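Mon oncle est mort en juin et j'ai hérité de l'avis de décès. À rédiger, s'entend. Le journal de Skevville facture à la ligne, ce qui décourage le lyrisme : 78 euros pour « entouré des siens », alors que la moitié des siens ne se parlait plus.

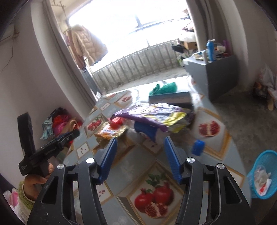 La nappe aux grenades.

Thomas Greco, des pompes funèbres Jendlow, m'a conseillé « s'est éteint paisiblement ». Mon oncle ne faisait rien paisiblement – il klaxonnait dans son propre garage. J'ai quand même cédé, et ma tante a ajouté le club de pétanque. 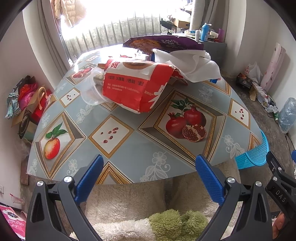

Le sachet rouge et blanc, sur la table.

Parution vendredi. Ils ont oublié le deuxième prénom.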